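The Quiet Return of the Household Fan

When the Clegg hardware store in Prillitz cleared out its back room last winter, the staff found two shelves of fans from the years before most homes in town had air conditioning. They were priced low and put by the front door. All of them were gone by the end of the month, and it was snowing at the time.

Fans never went away, of course. But for a long stretch they were treated as something you bought in a hurry during a heat wave and shoved into a closet afterward. That has been changing. Electric bills are part of it. So is noise, and so is the fact that plenty of people live in older apartments where the wiring won't take a window unit.

Cyril Fairclough has repaired small appliances in Prillitz for most of his working life. He says the fans that come across his bench now are a mixed lot. Some are heavy metal desk models that need a new cord and a few drops of oil. Others are cheap plastic ones that people have decided to keep going for another year. He charges the same for both.

"The motor is usually fine," he says. "It's dust. People let the dust build up behind the blades and then they tell me the thing has lost its power."

His advice is to unplug the fan, take the grille off and wash it in the sink. Wipe the blades front and back with a damp cloth. Let everything dry overnight before you put it together again. He does his own twice a summer.

A fan does not cool a room. It moves air over skin, and the moving air helps sweat dry. That is why leaving one running in an empty bedroom all afternoon does nothing except use power. It also explains why a small fan close to you can feel better than a big one across the room.

Small fans are where most of the new interest is. Handheld and clip-on models turn up at bus stops, ball games and outdoor weddings, often in bright colors and with a bit of decoration.
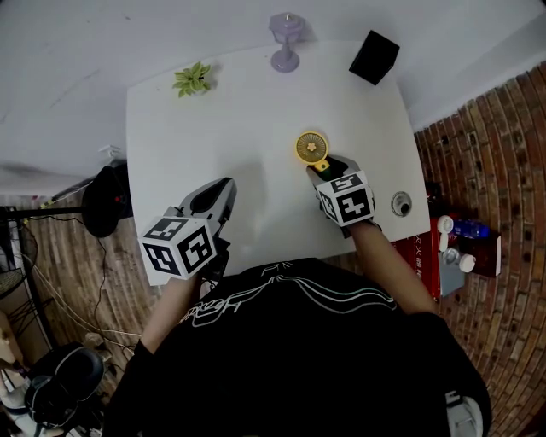 Lenni Eskola would like people to stop buying a new one every June, and says the small ones should be kept in a drawer and charged before the weather turns, the same as a flashlight. Plenty of them get thrown out over a flat battery or a lost cable.

For a bedroom, placement matters more than size. If the air outside is cooler than the air indoors, set a fan near the window facing in. If the room has been baking all day, face it out and open a second window on the other side of the home. Around ten at night you can usually turn it back the other way.

The Semel apartments on the east side of Prillitz have 60 units and no central air. Tenants there started a fan swap two summers ago. Anyone moving out leaves a working fan in the laundry room, and anyone moving in can take one. The building has since added a sign-out sheet, mostly so that people don't walk off with the good tower fan.

Tular, the street that runs behind the building, gets full sun until evening. Tenants on that side keep their blinds down from breakfast on and run the fans after supper.

Fairclough has over 300 spare blades and grilles on the wall of his shop, sorted by width. He is short on 12-inch grilles at the moment and will take old fans for parts, working or dead, at the side door before noon.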